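4. Installer et configurer la version PC de Dernitine

Cette partie du guide concerne l'édition PC distribuée par le lanceur Lobo. Pour l'édition console, reportez-vous à la section 7. Les captures de menus décrites plus bas correspondent à la version 1569 du client. Si votre numéro de version est inférieur, certains intitulés peuvent différer.

4.1 Avant de commencer

Vérifiez que vous disposez des éléments suivants :
- un compte Ekato validé (l'adresse électronique doit avoir été confirmée) ;
- 12 Go de mémoire vive ;
- un pilote graphique à jour ;
- un clavier et une souris, même si vous comptez jouer à la manette. Le premier écran de configuration ne reconnaît pas les manettes.

Fermez les logiciels de superposition (enregistrement vidéo, compteur d'images par seconde, discussion vocale avec incrustation). Vous pourrez les rouvrir après le premier lancement.

4.2 Installation

1. Ouvrez le lanceur Lobo et connectez-vous avec votre compte Ekato.
2. Dans l'onglet Bibliothèque, sélectionnez Dernitine, puis cliquez sur Installer.
3. Choisissez le dossier de destination. Évitez les dossiers synchronisés avec un service en ligne.
4. Cochez ou décochez le pack de voix japonaises. Il peut être ajouté plus tard depuis les propriétés du jeu.
5. Attendez la fin du téléchargement. La vérification des fichiers démarre automatiquement et prend environ 12 minutes sur un disque dur classique.
6. Cliquez sur Jouer.

Attention : n'interrompez pas la vérification des fichiers. Une interruption à ce stade oblige à supprimer le dossier Cache et à reprendre à l'étape 5.

Note : si le lanceur affiche l'erreur 375, le compte Ekato n'est pas lié au lanceur. Déconnectez-vous, reconnectez-vous et acceptez la demande de liaison qui s'affiche dans le navigateur.

4.3 Premier lancement

1. Sélectionnez la langue des textes, puis celle des voix. Les deux réglages sont indépendants.
2. Réglez la luminosité jusqu'à ce que le symbole de gauche soit à peine visible.
3. Choisissez un profil graphique. Le profil Équilibré convient à la plupart des configurations.
4. Créez un pseudonyme. Il sera visible par les autres joueurs dans les salons en ligne et ne peut être modifié qu'une fois par saison.
5. Terminez le didacticiel ou passez-le avec la touche Échap. Les récompenses du didacticiel restent disponibles dans le menu Entraînement.

4.4 Configurer la manette

Branchez la manette une fois le menu principal affiché.

1. Ouvrez Options, puis Commandes.
2. Sélectionnez le joueur 1 ou le joueur 2 selon la place à configurer.
3. Appuyez sur un bouton de la manette. Son nom s'affiche en haut de la liste.
4. Affectez les quatre boutons d'attaque, la garde et l'appel de l'équipier.
5. Enregistrez le profil.

Le jeu conserve un profil par manette. Si deux manettes du même modèle sont branchées, débranchez la seconde pendant la configuration de la première.

Attention : les sticks arcade anciens sont parfois détectés comme des claviers. Dans ce cas, activez le mode Compatibilité dans les propriétés du lanceur, puis redémarrez le jeu.

4.5 Filtre de contenu et discussion

Le filtre de contenu est activé par défaut sur tous les nouveaux comptes. Il agit sur trois points : les messages écrits dans les salons, les pseudonymes des adversaires et certaines cinématiques du mode Histoire.

1. Ouvrez Options, puis Contenu.
2. Choisissez Complet, Messages seulement ou Désactivé.
3. Confirmez avec le mot de passe du compte Ekato.

Le réglage Désactivé n'est pas proposé aux comptes déclarés comme mineurs. Le filtre ne modifie ni les animations de combat ni les données de jeu. Deux adversaires utilisant des réglages différents peuvent donc s'affronter normalement.

4.6 Connexion aux serveurs

Par défaut, le jeu choisit le serveur dont la latence est la plus faible. Pour imposer un serveur :

1. Ouvrez Réseau, puis Région.
2. Décochez Sélection automatique.
3. Choisissez Jaltov pour l'Europe ou un autre serveur de la liste.
4. Lancez le test de connexion.

Une connexion filaire est recommandée pour les parties classées. En Wi-Fi, une icône orange apparaît à côté de votre pseudonyme dans les salons.

Note : le serveur Jaltov est en maintenance chaque nuit de 4 h à 5 h. Les parties en cours à 4 h ne sont pas comptabilisées.

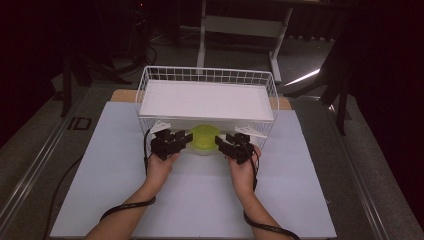 Pendant la maintenance, le mode Histoire et l'entraînement restent accessibles hors ligne. La progression est envoyée au compte Ekato à la connexion suivante. Ne lancez pas le jeu sur un second ordinateur avant cet envoi : la sauvegarde la plus ancienne serait écrasée.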